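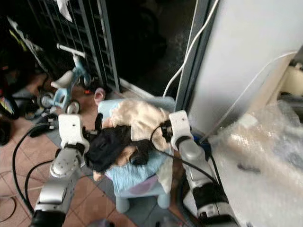
How often does a play doll with long hair need looking after?

Once a week is enough for most dolls in a busy playroom, with a proper wash of the clothes once a month.

Notes for the talk: Dolls, small chairs and things with wheels
Gumaro Esquivel, Drarkley Toy Library
Friday session, Flusside hall, 10.15 to 11.00

Before starting
Put the box of combs on the front table. Pass the cotton bags round while people are sitting down. Check that the back row can hear. Leave the first slide up until everyone has a seat.

Opening (three minutes)
Good morning. My name is Gumaro Esquivel and I look after the stock at Drarkley. I've been doing it for 12 years. Before that I repaired prams and pushchairs for Semeniuk, so my background is wheels and hinges, and I had to learn about dolls on the job.

We have 147 items on the shelves at the moment. Last year we made 1039 loans. Dolls and doll clothes went out more than anything else, and they also came back in the worst state. That's the reason I chose this subject when I was asked to speak.

I'll cover hair first, then clothes, then the body of the doll, then the child-sized furniture they end up on, then ride-on toys, and last how we put it all away. Stop me if you want something repeated.

Hair (seven minutes)
Point to the slide. Long black hair, spread over the middle of the seat, with some of it across the face. A doll laid down with loose hair usually looks like this. On a doll that is used every day, I'd put the hair in a plait before it goes anywhere near a shelf.

How we do it at Drarkley:
Hold the hair in one hand, close to the head, so the comb doesn't pull on the roots.
Comb the last few centimetres first. Work up towards the head a little at a time.
Use a wide comb. Hold up the green one from the box.
If it is badly matted, wet it with cool water and a small amount of ordinary hair conditioner. Leave it for ten minutes, comb again, rinse.
Dry it flat on a towel. No hairdryer, no radiator. Heat makes most doll hair go frizzy and there is no way back from that.
Plait it loosely. Fabric-covered band at the end.

People will ask about cutting. I don't cut. Children ask for it and I've had parents ask for it. If one section is past saving I take out that section alone, as close to the root as I can, and comb the rest over it.

Also say: don't use your own hairbrush. I did this in my first year and spent the evening picking nylon out of the bristles.

Rooted hair and wigs are different. Ask the room who has wigs. If there are hands up, tell them to keep water away from the edge of the wig, where the glue is. If there are no hands up, move on.

Clothes and wraps (eight minutes)
Go back to the slide if it has moved on. The cream clothing has bunched up over the back of the chair. When clothing rides up like that, check what is underneath before you straighten it, particularly the limbs. There is one small pink limb up behind the backrest and another at the lower left of the bundle. I've seen plenty of people tug a dress down over a bent arm and split the seam.

Undressing a doll for washing:
Undo every fastening first, including the ones you think you can leave.
Bring the arms down to the sides.
Take the clothing off over the feet where it will go that way.
Turn it inside out.

We wash at thirty in a net bag. Pale colours go together. Cream shows everything, and I wouldn't buy cream again for a lending collection, though it does look nice in the catalogue and families choose it. Anything knitted is washed by hand and dried flat.

Fastenings: we've replaced nearly all the press studs with hook and loop tape, the soft narrow sort. Small children can manage it. The drawback is that it catches on hair, so close the tape before the clothes go in the wash or back in the bag. Pass round the two sample dresses here, the one with studs and the one with tape.

Cloths and blankets. A light blue cloth is under the doll on the slide, hanging over the front edge of the seat. We lend a cloth with every doll. It gets used as a blanket, a towel, a picnic, a cape, a shop counter. It also saves the furniture from felt tip. Ours are cut from old cot sheets, hemmed on the machine, and they cost us nothing except thread. If you take one thing from this morning for your own setting, I'd suggest the cloth.

Labels: write the item number on tape and sew it into the hem. Iron-on labels came off in our wash after a few goes. Laundry pen fades.

The body (four minutes)
Wipe hard parts with a damp cloth and a drop of washing-up liquid. Wring the cloth out well.
Cotton buds for the creases round the eyes and ears.
Don't hold a doll under the tap. Water gets into the joints and stays there.
Soft bodies: spot clean, press with a towel, leave somewhere airy overnight.
Check that arms and legs are firm. Take hold near the joint and turn gently. A limb that pulls out a little and goes back in needs mending before the doll goes out again.

Biro on vinyl comes up at every talk. I've tried most of the things people recommend. Some work on one doll and stain another. Test on the back of the neck or the sole of the foot and wait a day. I leave faint marks alone now.

Small chairs (eight minutes)
Next part is furniture. Ask who has child-sized chairs in regular use. It'll be nearly everyone.

The chair on the slide is a light blue one with rounded legs. Pale blue and lilac are popular at the moment and we've bought both. They scuff, of course, and the scuffs show more on pale colours. We clean ours with warm soapy water and a soft cloth, then go over them with a dry one. Scouring pads take the shine off and after that the dirt holds on.

What I check on a small chair when it comes back:
Turn it upside down on a towel.
Feel round the end of each leg for a rough edge.
Press down on the seat with both hands and rock it corner to corner on a flat floor.
Look at the join between the seat and the back.
If there are screws, tighten them by hand. Power drivers strip the thread.

Tiled floors need a mention. At our old place we had tiles right through, and chairs slid. A child leans forward to reach something and the chair goes backwards. Rubber feet or stick-on felt? Rubber on tiles, felt on wood. Change either kind as soon as it starts to peel. Ollia sell us the rubber ones in bags of 107, an odd number I've never got to the bottom of, and one bag lasts us from one July to the next.

Dolls on chairs. Children like to give the doll a proper seat, and it's a good way of getting them to tidy up. "Put her on her chair" works better in our room than "put her away". Sit the doll well back with the legs forward. If she is wrapped up in something bulky she'll slide, so lay her across the seat.

If time is short, skip the next paragraph.

Height: a child's feet should be flat on the floor when they're sitting back. We keep a strip of card marked with the seat heights we stock, and the parent holds it against the back of the child's knee. Takes a few seconds and we get far fewer chairs swapped the following week.

Tricycles and other ride-ons (five minutes)
There is a tricycle behind the chair, upper left, light blue with a white handlebar and a white seat. We store ours the same way, behind the quieter toys, so that the first child through the door doesn't get straight on it and ride through the dolls.

Checks: 
Spin each wheel and listen. Grinding usually means hair or thread round the axle. Doll hair, more often than you would think.
Hold the front wheel between your knees and try to turn the handlebar. It shouldn't move on its own.
Pull up on the seat.
Wipe the tyres before it comes indoors.

One spot of light oil on the axle every couple of months. Wipe off what's left over or it ends up on somebody's trousers and on your floor.

Look on the floor by the wheels before you pack up. There's something small and red lying just beyond the tricycle on the slide. Small pieces nearly always turn up near the ride-ons, because wheels push them along. We have an odds tub by the desk for anything found, and it gets sorted on a Friday afternoon.

Putting it all away (five minutes)
The order we use at the end of a session:
Wheels first, back against the wall.
Floor sweep for small pieces.
Cloths shaken out and folded.
Dolls combed, plaited, dressed and bagged.
Chairs wiped and stacked, no more than four high.

Bags are cotton with a drawstring. Plastic bags hold damp, and some vinyl goes sticky in them over a summer. Each bag has a card listing the doll, clothes and cloth. The family ticks it when they borrow and we tick it when it comes back. Shoes are listed separately. We lose shoes.

Store dolls on their backs, one layer deep. Out of direct sun. Hair to one side, face up.

Questions (five minutes)
Likely ones, with what I normally say:

Talcum powder on sticky vinyl. It helps for a day or two. The stickiness comes back.

Charging for damage. We don't for ordinary wear. We ask for the price of the part if something is missing altogether.

Where the cotton bags come from. We make them. Pattern is on the handout, second side.

Whether to keep a doll with a missing limb. Mend it if you can get the part. If you can't, sew a fitted outfit and keep lending it. Ours is borrowed most weeks.

Closing
Handouts are by the door. The combs can be bought from me at cost, change appreciated. Collect both sample dresses before people leave. The hall needs to be clear by 11.15, so chairs back against the side wall please.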